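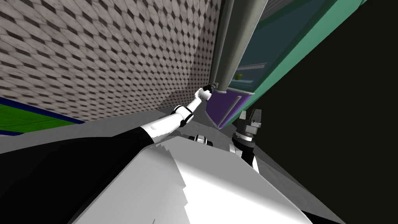 Household robot (chores)

A household robot is a machine meant to do the jobs we'd all rather skip: wiping, fetching, tidying, putting things back in cupboards. I look after this entry for the Utalwood home technology encyclopedia, and the question I get most is whether they can do it yet. My short answer is a bit, slowly, and mostly in simulation. Last revised July 29, 2026.

Background

Single-job machines have been around for ages (robot vacuums, mowers and so on) and they do fine, as long as you keep socks off the carpet. A general helper is a different beast altogether. It has to cope with doors, handles, long things, small things and whatever the children left out, and it usually needs two arms, simply because so many chores do!

Learning in simulation

Most of the practice goes on in computer-made rooms. Nothing breaks, and a bad attempt can be wiped and started again. The rooms tend to look rather odd – loud colours, patterned walls, furniture boiled down to panels and posts – but reaching and gripping can be worked on there all the same.

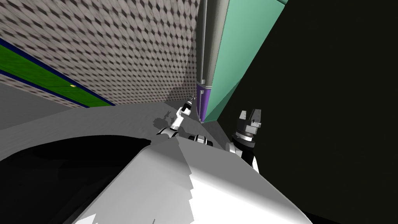

Simulated two-armed robot reaching towards the base of a post, beside a teal panel.

Long, thin objects deserve a paragraph of their own. Think of a broom or a curtain pole. Grip one near the end and the far end swings much more than your hand does, so a tiny mistake at the wrist becomes a big one over by the light fitting. People sort this out without thinking. A robot has to judge it from its cameras and joints, and its own body is often in the way of the view.

How well do they do?

Nosipho Mabuza and Ruan Pretorius ran a set of 2,700 simulated chore attempts at Kilby, and 2,127 were marked as finished. I was quite cheered by that until I read the notes. A finished attempt could take as long as the robot liked, and the worst ones were anything involving a cupboard.

Shop floors are a little ahead, in my view. Cleltton has a trial in which a two-armed machine restocks one shelf bay, with 30 kinds of item and a person standing by. Thabiso Zulu, who wrote it up, puts the good results down to the bay never changing. My kitchen changes every time somebody makes toast.

Open problems

Speed, price, and knowing when to stop and ask for help. Soft things such as laundry are still hard going, and so is anything hidden behind something else.

See also: Robot gripper; Robot vacuum; Shelf restocking; Simulation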